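Home | News | Club Diary | Fixtures | Safeguarding | Contact

Club Diary: Monday, March 13, 2023

The Board of Prernlow Football Club met this morning to receive the report on player welfare requested in October. The report was prepared by Khrystyna Kuzmenko, Head of Safeguarding, and runs to 62 pages. It deals with how complaints about the conduct of players and staff are received, recorded and passed on. It does not deal with any single complaint, and the Board was reminded at the start of the meeting that open matters were not to be discussed.

The main finding concerns delay. Under the present rules a written complaint should reach the safeguarding office within two working days. In 12 of the 19 records reviewed, that limit was missed. Most of the late records had been held at team level while a coach or manager tried to settle the matter in private. The report asks that this practice end at once, and the Board agreed.

A longer discussion followed on the use of private settlement terms. The club's standard player contract, last revised when the women's side joined from Oravec, contains a confidentiality clause that could be read as covering complaints of abuse or harassment. Ms. Kuzmenko advised that no person should be left in doubt about the right to speak to the police, a doctor or a lawyer. The clause will be rewritten before the summer signing period.
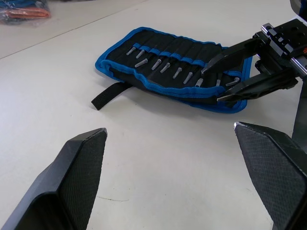
Complaint forms were the next item. The present form is six pages long and asks the person to give the same account twice. A shorter paper version will be placed at both training grounds, and the online version will follow when Trarko has finished its work on the members' site. Members asked that the forms be handed out at a plain white table like the one shown, away from the team offices, with a member of the safeguarding staff present on match days. The cost was put at $2000 for the season and was approved without a vote.

The afternoon was given to the first team squad, who attended a session on consent and conduct while traveling. Attendance was required. Two players on international duty will take the session on their return. Several questions were raised about hotel guests on away trips, and the present rule was confirmed: all visitors are to be signed in at the front desk, and staff may not arrange visits for a player.

The Board will look at the revised contract wording at its next meeting. The friendly against Trondura goes ahead as planned, with an earlier kickoff. Parking at the east gate will be closed that evening.

Comments (3)

northstand_regular: Glad to see the contract clause being dealt with. Should have been done years ago.

M.T.: Will the short form be offered in Spanish as well? My daughter's team has a lot of families who would need it.

Gate 4: What time is the kickoff for the friendly? The fixtures page still shows the old one.

Recent entries
Academy trials: dates and how to apply
Ticket office hours for spring
Notes from the supporters' meeting
Women's side: report from the cup tie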